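Can it fold a towel yet? Sort of. Slowly. I spent a Saturday at Nulolden, where Chiharu Kuroda's crew has been trying to get machines to do the jobs the rest of us put off, and came home to my own dishes feeling slightly better about them.

Towels first. Six goes, five decent folds, one sad lump. Then a fitted sheet, and everybody went quiet. "We don't talk about fitted sheets," said Wajid Bangash, who then talked about them for most of lunch.

Shop floor's a different story. Maarten Koster runs a parts counter at Penosau and wants something to restock bins overnight. Boxes, fine. Loose stuff, bags, anything floppy or shiny or round — trouble. He's been quoted seven months by one supplier and doesnt believe it.

The hard bit is hands. Arms have been good for years, Kuroda says, it's the last few centimetres that eat the budget. Two hands is harder again, one has to know what the other is up to. My neighbour's kid can pass a ball from left to right without looking. Getting a robot to do teh same is a week's work, on a good week.

So would I buy one? Not at that price, not for towels. Ask me again in October.
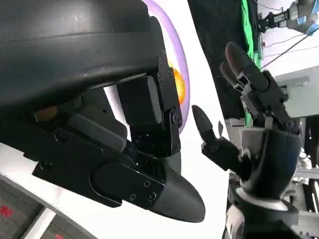

Koster says he'd take one tomorrow if it could just do the bags.

Back to top | 9 comments | 7 shares | Contact us | © Voris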